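A visit to the Skulldale water works and wetland

Posted in: Water, Site visits

The Skulldale works opens its gates to the public twice a year, and the January visit is the quieter of the two. Fourteen of us met at the main gate at half past nine on a Thursday morning. I had booked through the Trarden Rivers Group, which gets a block of places each time, but anyone can apply through the works directly. You need flat closed shoes and you need to give your name in advance. Children under ten are not allowed on the tank walkways.

The site treats the waste water from Trarden and the villages on the east side of the valley and puts it back into the River Eshun. For most of its life it did this in the usual way, with screens, settling tanks and filter beds, and the outflow went straight to the river through a concrete channel. Six years ago the old sludge lagoons were turned into a reed wetland, and the treated water now spends several days there before it reaches the Eshun. The wetland was the reason most of the group had come.

Our guide was Lamisi Appiah, the site process manager. She began at the inlet, where the sewage arrives and the screens take out the solid rubbish. It is noisy and the smell is strong for the first ten minutes. Most of what comes off the screens is wet wipes. These go into a skip and are taken away to be burned, and she said the skip is changed three times in an ordinary week and more often after heavy rain.

After the screens come the grit channels and then the primary tanks, which are round and open to the air. A scraper goes round slowly and pushes the settled matter to the middle. There is very little to look at, but this is where a good part of the work gets done. The water then passes to the filter beds. These are the original stone ones, with rotating arms, and we were allowed close enough to see the film growing on the stones. Grey wagtails were feeding on the beds all the time we stood there. I counted nine, and Albertina Mota from our group, who does the winter bird counts on the lower Eshun, thought that was low for the time of year.

Phosphorus took up a lot of the talk at this point. The works has a tighter limit than it used to, and meets it by dosing with iron salts before the final tanks. The dosing works, but it costs money and makes more sludge. One purpose of the wetland was to see how much of the dosing could be dropped. Lamisi's answer was that they have cut it by a quarter in summer and hardly at all in winter, when the reeds are dormant. She did not expect the winter position to change much. I was glad to hear it put so directly, as the leaflet handed out at the gate gives only the summer results.

The wetland itself lies below the works on the river side and is reached by a cinder path. It has five cells, each lined with clay and planted mostly with common reed, with some yellow flag and reedmace along the edges. Water moves from one cell to the next by gravity, through simple board weirs that can be raised or lowered by hand. The planting was done with 2,000 plugs in the first cell alone, and the rest was left to spread from rhizomes moved across in the second year. That saved a good deal of money, though the fourth cell was slow to fill in and still has open patches. The open patches have been good for teal, so they are being left.

Kobina Owusu looks after the wetland day to day and took over from here. He is on site four days a week and does most of the weir adjustments, the path work and the reed cutting. One cell is cut each winter in turn. The cut reed used to be composted on site, but a thatcher near Omano now takes the best of it and the remainder goes for cattle bedding. He showed us the cell cut just before Christmas, which looked very bare, with the old stems standing a few inches out of the water.

He also talked about what has gone wrong. In the second spring Canada geese pulled up most of the new planting in the third cell, and it had to be done again behind netting. Himalayan balsam comes in along the river bank every year and has to be pulled by hand in June. In the dry summer two years ago the fifth cell shrank to a strip of mud for three weeks and there was a small outbreak of botulism among the mallard. They now hold more water back in the lower cells from May.

From the end of the fifth cell you can see the outfall. There is a small wooden platform there where samples are taken, and a board giving the monthly figures for ammonia, phosphorus and suspended solids. The board was up to date. The river was high and brown after the weekend's rain, and the water leaving the wetland was clearer than the river it was joining, though that says as much about the fields upstream as it does about the works.

We walked back up to the main building at a quarter past twelve for soup and a talk from Kenza Amrani on river life. She has surveyed the invertebrates at three points on the Eshun since before the wetland was built, using kick samples in spring and autumn. Upstream of the works nothing much has altered. At the first point downstream she now finds stonefly nymphs, which had been missing, and the numbers of blue-winged olive are up. Two miles further down the picture is mixed, and she thinks run-off from the road and the trading estate hides any benefit.
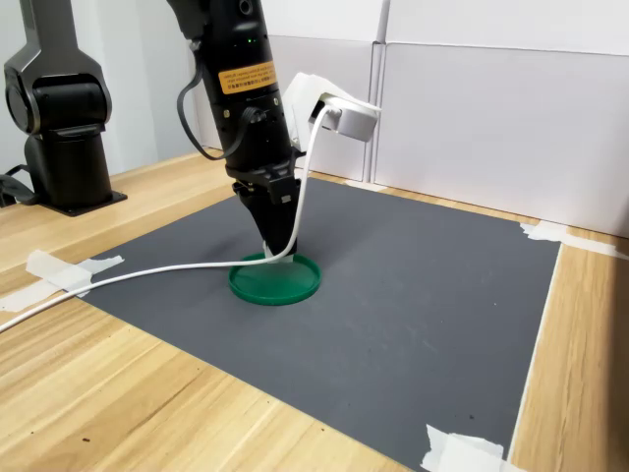
Her best single autumn sample from below the outfall had 1,774 animals in it, all sorted and named by hand at a kitchen table over the following fortnight. She was careful to say that a high count is not a good result in itself, as polluted water can be full of worms and midge larvae. What matters is which groups are there. She passed round some tubes of preserved specimens, and a printed key, and would like to hear from anyone willing to learn the spring survey. You would need two Saturdays for the training and your own waders.

The last half hour was for questions. Paweena Srithong asked about storm overflows, which I think everyone had been waiting for. Skulldale has two storm tanks, and when they are full the overflow goes to the river above the wetland, so it gets no benefit from the reeds. It happened 14 times last year. A third tank has planning permission but no start date. Lamisi said she could not give us one, and that the decision is made above her. There was some grumbling at this, mostly polite.

Someone else asked about cost. The wetland needs few pumps and little power, and the yearly upkeep is mainly Kobina's time and the hire of a reed cutter. The land was the thing that made it possible. The old lagoons were already owned, already fenced and no use for anything else. A works without spare ground beside the river could not copy it easily.

If you want to go, the next visit is in late May, when the reeds will be up and the warblers back. Places go quickly for that one. Parking is on the verge outside the gate, and the bus from Trarden stops 700 metres away at the bridge, with a pavement for most of the distance. There are toilets in the main building only, so use them before you set off for the wetland. The cinder path is firm enough for a wheelchair as far as the third cell – after that it is soft, and it floods at the far end. Bring binoculars, and a hat.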